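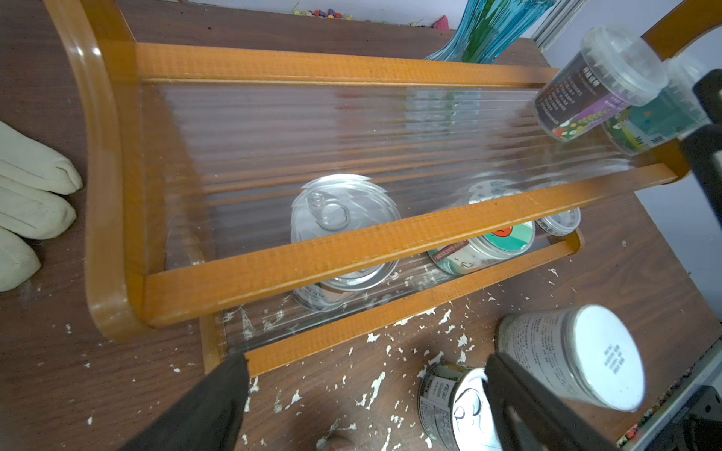

How long should I wait before recoating shellac on a storage rack?

The rack is solid wood with an old finish that I believe is shellac (it softened when I wiped a hidden spot with alcohol). I cleaned it and put on one thin coat of fresh amber shellac in the morning. By noon it felt dry. The can gives no recoat time that makes sense for a damp basement shop. I would like to get three coats on before the weekend is over.

Zulu

One hour is enough for a thin coat at normal room temperature. In a damp basement, allow two. Test by pressing a fingertip on the underside of a rail: if it leaves a print or feels tacky, wait longer. Each new coat partly dissolves the one below, so sanding between coats is only needed to knock down dust and drips. Use 320 grit, lightly.

Check the humidity first. Above roughly 42 percent you are still fine, but once it gets very damp the film can turn cloudy. The cloudiness is trapped moisture. A quick wipe with a pad barely dampened with alcohol will usually clear it.
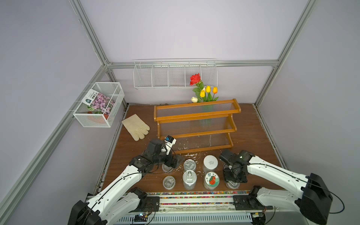
Temperature matters less than most people expect, down to the point where the alcohol evaporates too slowly and the film sags on vertical parts. If you mix from flakes, write the month on the jar. I discard mine after six months. Old shellac never hardens fully and no amount of waiting will fix it. Put a drop on glass and leave it overnight. If a fingernail dents it in the morning, throw the batch out.

Grellmont

Agree on the drop test. I would disagree about two hours for the third coat. The solvent has more film to get out of by then — I leave it overnight. Also, do not load the shelves right away. Cans and jars will stick to a finish that feels dry, and you get rings. I wait a week, longer for anything heavy.

If the rack will hold anything with alcohol in it, shellac is the wrong top coat. Put a wiping varnish over it. The shellac underneath must be dewaxed or the varnish may not bond.

Puvance

just use a hair dryer on low, did mine in February in the garage and it was fine. 19 minutes a coat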